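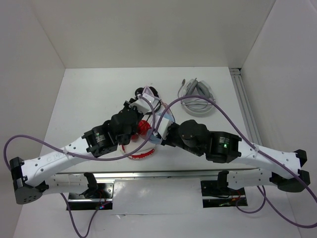

Sillcombe Tabletop Set: notes for anyone using it

Welcome, and thank you for taking an interest in our little collection of everyday things on a plain white table. I started putting it together in August, thinking it would be a small afternoon's work, and it has grown to 83 short recordings – which is rather more afternoon than I had planned.

What is on the table

The round red-and-white piece is the one people ask about most. It has a red center and a white rim with red dashes around the edge, and in the notes it simply goes by "the round". The black cable connector, with its loops of cord, is listed as "cord". Please keep those two names if you add notes of your own, as the search page at Murkdale looks for them exactly as written.

How the folders are laid out

Each recording has its own folder, with a plain text note beside it saying which things were out and where they were meant to end up. Folder names run up to 110, with gaps where I took out recordings I wasn't happy with. Please don't renumber them!

Known troubles

Two of the notes call the round "disc", left over from an early draft. I mean to fix them in the next version.

Corrections are very welcome, however small.

Nele Stevens, September 2025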